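Knitted towel

From the household textiles pages. Last edited 2022-05-28

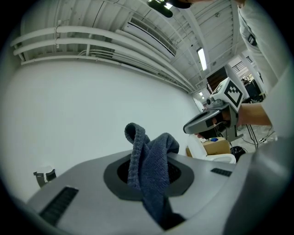 One reader's note on the talk page asks whether a knitted towel is a towel at all or just a dishcloth that got big, and says the article should be merged with Dishcloth. Not merged so far. The two overlap, but size and use differ, see Sizes.

A knitted towel is a drying cloth made from yarn worked in loops, by hand or on a machine, instead of being woven on a loom. Used in kitchens and bathrooms, sometimes at the beach. Usually cotton. Stretches more than a woven towel, dries the hand well enough, takes longer to dry on the rail.

Names

Also called loop towel, knit hand towel, or in older pattern leaflets "drying cloth". Not the same as terry. Terry is woven, with extra warp yarn standing up in loops on the surface. People mix them up because both feel loopy. A quick check - pull a corner sideways. Knit gives a lot, woven terry hardly at all.

Knitted terry does exist too. One yarn makes the base, a second one makes the pile. Common in baby towels and bathrobes.

Construction

Hand knitted ones are mostly garter stitch, seed stitch or a waffle pattern. Garter lies flat, so no border needed. Plain stockinette curls at the edges and is a poor choice unless there's a border of 4 stitches or more on each side. Waffle holds more water but eats yarn.

Machine knitted towels come off the machine as a long strip or a tube, then cut and hemmed. Hem is the weak spot. If the thread in the hem doesn't stretch and the cloth does, the stitches pop after a few washes.

Sizes

No standard. Typical finished sizes given in patterns:

Dishcloth: 11 inches square
Hand towel: 14 by 24 inches
Bath size: up to 120 cm long, rarely made by hand, very heavy when wet

Most get longer with use. A towel hung from one end by a loop will stretch under its own wet weight, and the middle narrows.

Yarn and color

Cotton is the usual yarn, then cotton and linen mixed. Linen starts out stiff and gets softer. Acrylic is sold for it as well but moves water around more than it soaks it up. Wool is not used much, it felts.

Gray, white, blue and blue-gray are common in plain kitchen sets. Dark dyes bleed in the first wash, so wash seperately. Blue-gray shades fade toward gray, mostly along folds that get sun.

Makers

Gulletti sold a machine knitted kitchen towel in sets of 4, hemmed on the short ends only. Tiseseo did a heavier waffle version, later dropped from the catalog and brought back one July in fewer colors. Pesonen is a yarn label, not a towel maker, but its cotton shows up in a lot of the hand patterns. The Stevuneck pattern, a garter stitch hand towel worked corner to corner, is probaly the one most passed around. Start with 4 stitches, increase every row, then back down. The buttonhole loop in one corner was added in a later version and some printed copies don't have it.

Hanging and folding

Can be folded in thirds over a rail, rolled in a basket, or hung from a ring. Thick knits don't hold a crease and slide off smooth rails. A button tab at the top fixes this - the tab goes around the oven handle and buttons shut. Patterns with a tab are often listed as "towel toppers", where only the top part is knitted and the rest is a store-bought towel sewn on.

Dry flat if the shape matters. Otherwise over a line, folded at the middle, never pegged by the corners.

Care

Warm wash, medium spin. No fabric softener, it coats the yarn and the towel stops soaking up water. Tumble drying shrinks cotton knits in length first. Pulling them back while damp works, mostly.

Snags: don't cut the loop. Push it to the back with a crochet hook and ease the slack out along the row. A cut loop runs in stockinette, less so in garter. Small holes can be darned with leftover yarn, prewashed so it won't shrink later and pucker.

Old ones get used as floor rags or pot holders, doubled over. Acrylic should not be used near heat, it melts.

See also

Dishcloth
Terry cloth
Waffle weave
Huck towel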